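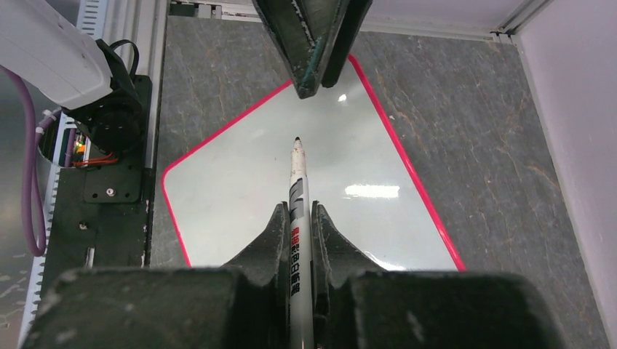 White-barrel marker, black felt tip.

Friday, bench notes, sourdough starter trials

Okay, so the rye jar won again. I fed all 3 jars at 16:00 yesterday (Amano flour in the first, plain rye in the second, the supermarket stuff in the third) and by the time I got in this morning the rye had climbed right up to the rubber band and slid back down a bit, with that nice streaky mess on the glass. Amano was close behind. Supermarket jar is sulking, and it smells like nail polish remover, so I'm guessing it's hungry.

Irfan thinks I'm feeding too little. He does 40 grams of flour every time no matter what, and his bread is better than mine, so fine, I'll try it – but only on the third jar, or I won't know what changed.

Water: switched to the filtered jug on Gwenaël's advice. Can't tell any difference yet. Smells the same, bubbles the same.

Scaling up for the bake
Sekar wants enough for five loaves for the Kekau lunch, and I only ever build for one. Wrote the sum out twice and got two different answers, ha. Second one was right: I'd forgotten to take out the bit of starter that goes back in the fridge. Easiest is to work in whole batches and stop fiddling with halves.

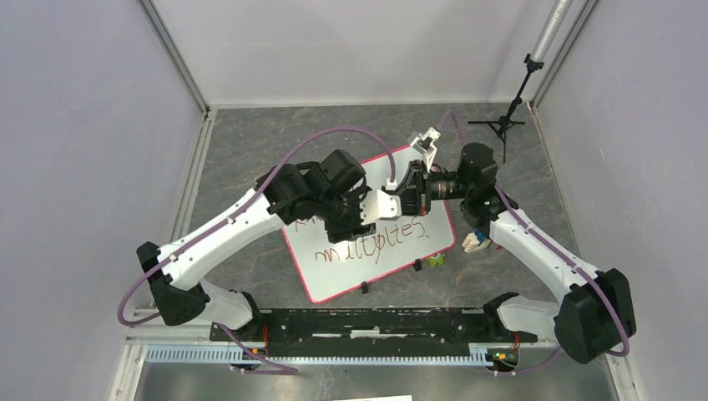 To do before the next feed
Scrub the old rye jar, the lid is gluey.
Ask Anil if the Luneo proofing box is free overnight. If it is, set it a little cooler than last time, the dough got away from me and went flat in the tin.
Buy more rye!
Try one loaf with the Amano starter only. Arif swears it's sweeter and I want to taste them side by side, still warm, with too much butter.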